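Jilline Teach Station
Remote-control and hand-guided demonstration kit for dual-arm cells

The Jilline Teach Station records an operator's motions as demonstrations for policy training. The operator drives the arms from a leader set at the next bench, or takes hold of the wrist and guides it directly. Both modes write to the same log format.

Soft goods are the usual first workload. The Stelldale task pack covers canvas bags, zippers and webbing handles, with start poses and reset notes for each item.

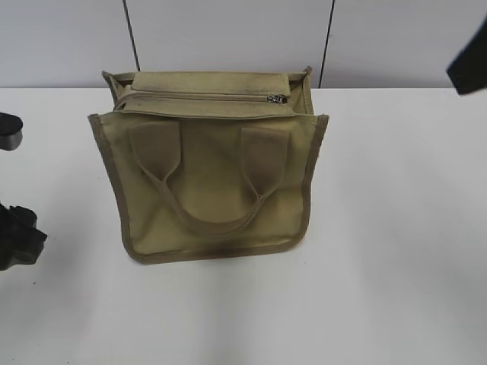

Grasping and holding
Grip force is set per task on a scale of 1 to 8. For canvas, start at 2 and raise it only if the rim slips. Thin fabric needs the padded fingertips — order code Hájek P4.

With a tote, take the upper back edge and leave the front panel free.
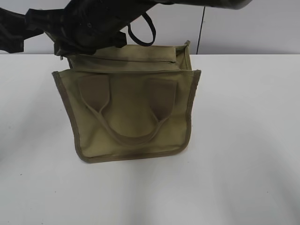 Hold time is logged from finger closure to release. Demonstrations can be trimmed, tagged or rejected at the console before export. A task file holds up to 100 demonstrations.

Supplied with
Leader set, 2 arms
Foot pedal (start, stop, discard)
Goltmont mounting plate, 4 bolts

Application questions: Benito Figueroa
Service and spares: Mojtaba Shahbazi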